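El jueves llegamos a Naretthorpe a las nueve y media, con el recinto recién abierto y el guardarropa todavía sin atender. La entrada cuesta 11 euros en taquilla y da acceso a los dos pabellones. El plano anunciaba 324 expositores, una cifra imposible para un solo día, de modo que llevábamos marcados los de textil, revestimientos y carpintería de interior y dejamos fuera cocinas y jardín.

El pabellón 1 es el más ruidoso. La mayoría de las marcas montan salones completos, con sofá, alfombra y lámpara de pie, y se repite mucho la misma paleta: beige, terracota, verde apagado. Vimos menos blanco que en otras ediciones. También menos papel pintado de hoja grande, que hace poco estaba en todas partes. En su lugar hay bastante pintura a dos alturas, con el color oscuro hasta la cadera y el claro por encima, a veces separados por un listón estrecho.
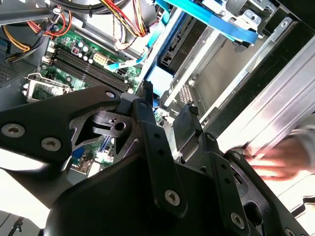

*Fotografía: Margus Koppel*

El estand de Correia ocupaba una esquina y trabajaba solo con azulejo pequeño. Lo interesante estaba en las juntas. Habían puesto la misma pieza color crema con tres juntas distintas (gris, ocre y granate) y parecían tres azulejos diferentes. El precio de la serie básica es de 57 euros el metro cuadrado, sin colocación. Preguntamos por el mantenimiento de la junta granate en una ducha y la respuesta fue prudente: la recomiendan para frentes de cocina y aseos, y en zonas de mucha agua prefieren el gris. Se agradece que lo digan en la propia feria.

Al lado había una firma de grifería que no apunté y un vendedor de espejos con los cristales colgados demasiado altos. Yo mido uno sesenta y me veía la frente.

A mediodía pasamos al taller de tapicería de Sirulley, que está fuera del recinto, a diez minutos andando. Admiten visitas en grupos pequeños, con reserva. El edificio tiene dos plantas: abajo cortan y cosen, arriba guardan las telas y atienden a los clientes. Nos explicaron cómo rehacen un sillón antiguo, desde que retiran las grapas hasta que rematan el faldón, y nos dejaron sentarnos en dos asientos con relleno distinto, uno de espuma y otro de crin. El de crin es más firme y a mí me resultó más cómodo, aunque cuesta bastante más y el plazo se alarga.

Algunas notas que tomé allí:

- Para un sofá de uso diario aconsejan tela de trama cerrada; el lino puro lo dejan para butacas y cojines.
- Las rayas obligan a comprar más metros, porque hay que casarlas en asiento, respaldo y brazos.
- Conviene llevarse el retal a casa y mirarlo de noche, con las bombillas que uno tiene.
- Los ribetes en contraste se piden otra vez mucho, sobre todo en verde oscuro.
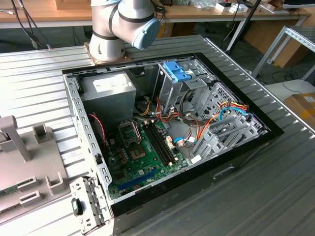
## El piso piloto de Jukthorpe

La última parada fue por la tarde. En Jukthorpe han amueblado un piso de obra nueva para enseñar cómo se puede vivir en pocos metros, y la visita dura media hora con guía. El recibidor es lo mejor resuelto: un banco con hueco para zapatos, tres colgadores y una repisa para las llaves, todo en la misma madera clara. El salón me convenció menos. La mesa extensible, abierta, bloquea el paso a la terraza, y la guía la mantuvo cerrada casi toda la visita.

En el dormitorio han sustituido las mesillas por un estante corrido detrás del cabecero. Queda limpio y libera suelo, pero hay que girarse para coger el vaso de agua. Las cortinas van de techo a suelo y tapan el radiador —lo comentó otra visitante y la guía tomó nota—. El armario, en cambio, está muy bien pensado, con barras a dos alturas y una luz que se enciende al abrir.

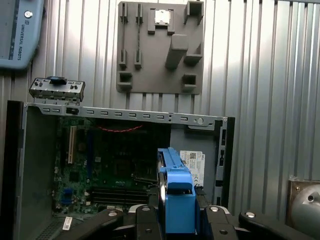 *La caja abierta del ordenador y la pieza de plástico azul.*

El baño es estrecho y largo. Pusieron el lavabo descentrado para ganar encimera a un lado, y el espejo ocupa toda la pared. Funciona mejor de lo que parece en el plano que reparten a la entrada.

Para quien quiera ir: el autobús desde Naretthorpe sale cada media hora y para delante del portal. En el piso piloto no se puede entrar con carrito y hay que ponerse cubrezapatos. El catálogo de la feria se vende aparte y pesa mucho; la lista de expositores la dan gratis en información, en una hoja doblada. El café del pabellón 2 cierra a las cinco.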